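Checking and replacing the finger pads on the Strobel hand-held gripper
Drolell workshop notes, Sodside bench. Revised December 10, 2019
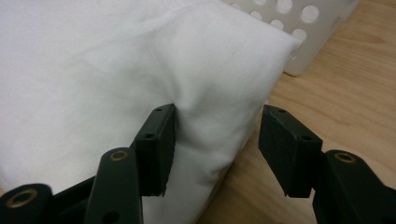
How often should the finger pads be changed?
Change them after 600 grips on fabric or at the first sign of slipping, whichever comes first.

These notes cover the two-jaw gripper with black finger pads and brass-coloured bushings in the linkage arms. The older Ellora jaw set uses a different pad and should not be mixed with it.

Before you start
Clear a space on the table and lay out a 2 mm hex key, a 3 mm hex key, a soft brush and a lint-free cloth. Unplug the camera lead. Allow up to 14 minutes for the pair.

Checking the pads
Press one pad against the side of a cushion, near a corner, with the other pad held just off the fabric. The cloth should dent and wrinkle around the pad. Draw the gripper back slowly. If the pad slides before the fabric moves with it, it is worn or dirty. Turn the gripper over and repeat with the other pad.

Wipe both faces and test again before ordering anything. Most slipping reported since July was lint.

A rough edge at the bottom of the pad, where it meets the jaw, can be left alone. A rough edge on the gripping face cannot.

Replacing a pad
Open the jaws fully. Undo the lower screw with the 3 mm key, then the upper one with the 2 mm key. Lift the pad straight off and brush out the seat.

Fit the new pad with its flat face inwards. Start both screws by hand, close the jaws until the pads touch, then tighten. Closing first lets the pads line up with each other – tightening with the jaws open leaves a slight twist.

Bushings
Move each linkage arm from side to side. A little play is normal. If the arm clicks, replace the bushing and its pin together. Do not oil them; oil travels to the pads and marks white fabric.

Afterwards
Work the jaws through their full travel, repeat the cushion test on both sides and reset the grip count. Write the pad batch in the bench log.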